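Kraft paper

Kraft paper is a strong, usually brown paper made from wood pulp produced by the kraft (sulphate) process. It is used for sacks, wrapping, linerboard and food packaging. The name comes from the German word for strength.

Production

Wood chips, mostly softwood, are cooked under pressure in a solution of sodium hydroxide and sodium sulphide. The liquor dissolves most of the lignin and leaves the cellulose fibres largely intact. The pulp is then washed, screened and refined before it passes to the paper machine. Spent liquor is concentrated and burned in a recovery boiler, which returns the cooking chemicals to the mill and supplies much of its steam.

Unbleached pulp keeps its brown colour from residual lignin. Bleached grades are white and are chosen where print quality matters more than tear strength.

Grades

Sack kraft is porous and elastic, so that filled bags release air and survive being dropped. Machine-glazed kraft is dried against a large polished cylinder and has one smooth side. Heavier board grades are formed into cups, trays and bowls – the tan bowl is a common form in cafés and takeaway shops.

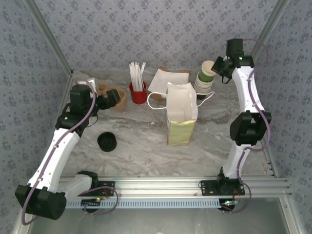

Coatings

Uncoated kraft absorbs water and fat. Containers for wet or oily food are therefore lined, most often with polyethylene applied by extrusion, or with polylactic acid where industrial composting is available. Aqueous dispersion coatings add less weight and are easier to separate during repulping, though their resistance to hot liquids varies by formulation.

The Vornbridge trial, run by Arash Mousavi and Babak Shirazi, compared 234 lined bowls from 8 production lots. Most leaks started at the side seam – few were found at the base.

Recycling

Clean kraft paper is widely accepted in kerbside collection. Fibres shorten with each pass through the pulper, and virgin pulp is added to maintain strength. Food residue and plastic linings are the main causes of rejection at sorting centres.

See also

Corrugated fibreboard
Greaseproof paper
Sulphite process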